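Planning your first set of hand-held grippers – your questions answered

Last updated 3/6/18

We get a lot of mail from small labs and makers' groups who want to start recording household jobs for robot learning and have a budget that fits on the back of an envelope. Good news: you can do a great deal with very little! These are the questions that come up most often at Jamolus, with the answers we give.

Do I need to buy a robot arm first?

No, and we'd gently talk you out of it. An arm ties up your money before you know which jobs you want to teach. Hand-held grippers let a person do the task directly while the tool records it, and you can spend months happily finding out what matters to you. Put the arm in next year's budget, once you know what reach and payload you're after.

How many grippers should I order?

Plan on pairs. Plenty of jobs around the home need two hands, and laundry is the one everybody wants to try. If you can stretch to it, buy a spare as well. A pair with one unit in for repair is only half as much fun.

Which fingers should we choose?

Start with the standard flat ones, and pick a bright colour. It makes reviewing footage so much easier on the eyes. Order extra sets at the same time as the grippers to save on shipping. We suggest 5 sets for a first year.

Is labelling worth the trouble?

Absolutely. Mark every unit with a number and which side it belongs to, left or right, and add a QR code so it can be scanned in and out. Stickers cost next to nothing and they belong on the very first order. Do it the day the box arrives.

What sort of space should we budget for?

Less than you'd think. An ordinary room in a house is perfectly good, and clothing makes a wonderful starter kit because you already own it.
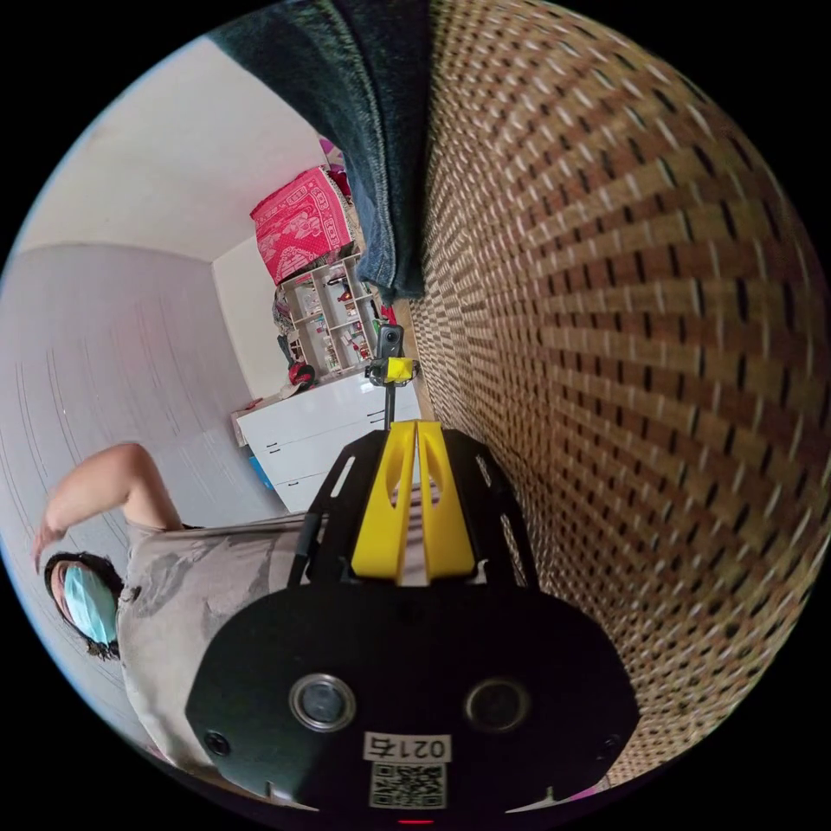
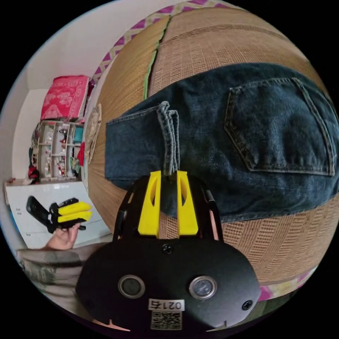
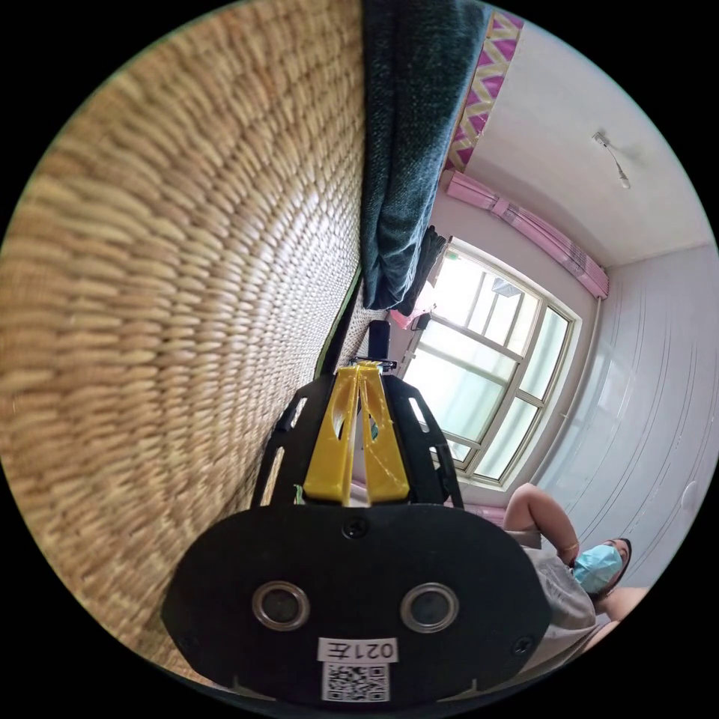

Grippers with yellow fingers at work in a furnished room, each unit carrying its label and code.

Toshiko Hayashi wrote in to say that her group spent too much on the grippers and left nothing for storage, and she'd tell anyone to price the drives before the hardware. She's right, and we've moved the next question up the page because of her note.

How much should go to storage and computing?

We now suggest 35 per cent of the first-year budget. Video piles up quickly, and you'll want two copies of everything, kept in separate places. If you're sharing a server with another group, get the arrangement in writing – free space has a way of filling up in May when students are finishing their projects.

What are the small things people forget?

Chargers, memory cards, spare screws, a decent case, cleaning cloths, and a clamp and pole if you plan to add a fixed camera. Masks too, if your site asks for them. Set aside 60 dollars per gripper for odds and ends and you should be comfortable.

Should we rent or buy?

Rent if your project runs under 3 months. Past that, buying is usually kinder to the budget, and you get to keep the tools for whatever you dream up next. Ask about used units as well. Scuffed housings are no worry at all, but check that the fingers close evenly and the camera windows are clear.

What about people's time?

Put it in the budget as a proper line. Holding a gripper for a whole afternoon is tiring work, so plan short sessions with real breaks, and pay for the set-up and sorting hours too. Lamisi Alhassan keeps our planning sheet, which has a row for each of these, and she's glad to send you a copy.

Can you look over our shopping list before we order?

We'd love to! Send it to Kenta Hirano at the Jamolus office with a line or two on the jobs you'd like to record. Please include your delivery address, as freight to rural areas can change the total quite a bit.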